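口述史与档案整理项目招募参与者

Greltero近现代史资料室长期招募
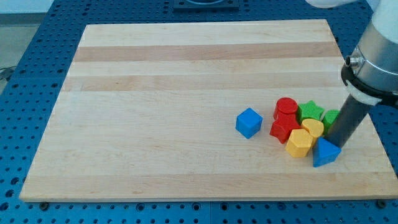
一、项目内容

本项目整理第二次世界大战期间大西洋护航船队的船员资料，重点是商船水手及其家属留下的书信、航行日记、工资单和战后回忆。现有待整理材料共1,493件，大部分来自Cletasberg港的几家旧航运公司，少量由家属捐赠。材料以英文为主，另有部分挪威文和荷兰文。

整理完成后，目录将在资料室网站公开，书信全文是否公开由捐赠人决定。

二、招募岗位

1. 档案著录员，9名。负责阅读原件或扫描件，填写著录表，包括写信人、收信人、船名、航线、日期和内容提要。字迹无法辨认处照实注明，不作推测。

2. 口述访谈员，4名。访谈对象为船员的子女和孙辈，每次访谈不超过两小时。访谈后两周内交回录音和文字稿。

3. 受访者，人数不限。家中有长辈在1939年至1945年间随商船或护航舰艇出海者均可报名，不要求持有实物资料。

三、报名条件

著录员须能阅读手写体英文，有历史学、档案学或图书馆学背景者优先。会挪威文或荷兰文的，请在报名表中注明。

访谈员须有访谈或采访经验，能自备录音设备。普通话和英语均须流利。

在校学生可以报名，本科生须为三年级以上。

四、时间与地点

项目自七月开始，为期约40周。著录员每周到岗两个半天，其中星期二下午为固定时间，用于核对疑难字句和统一船名译法，其余半天自行选择。访谈员按访谈安排到岗。

工作地点为资料室Clirnville分馆二楼阅览室。原件不得带出阅览室，扫描件可在家中处理。

五、报酬

著录员按小时计酬，访谈员按次计酬，文字稿另计。外地访谈的车费凭票报销，住宿须事先申请。受访者不付酬金，可获得本人访谈录音和文字稿各一份。

六、报名办法

著录员和访谈员请提交报名表、简历，以及一份不超过两页的写作样本，中英文均可。受访者只需填写报名表，并简单写明长辈姓名、所在船只和大致年份，不清楚的项目可以空着。

材料请寄Greltero资料室Navarrete项目组，或直接交到Clirnville分馆服务台。服务台收件时间为上午九点至下午五点。

著录员初选后须参加一次试录，内容为17封书信，当场完成，可以使用词典。结果以邮件通知，未入选者的材料不退回，需要退还的请附回邮信封。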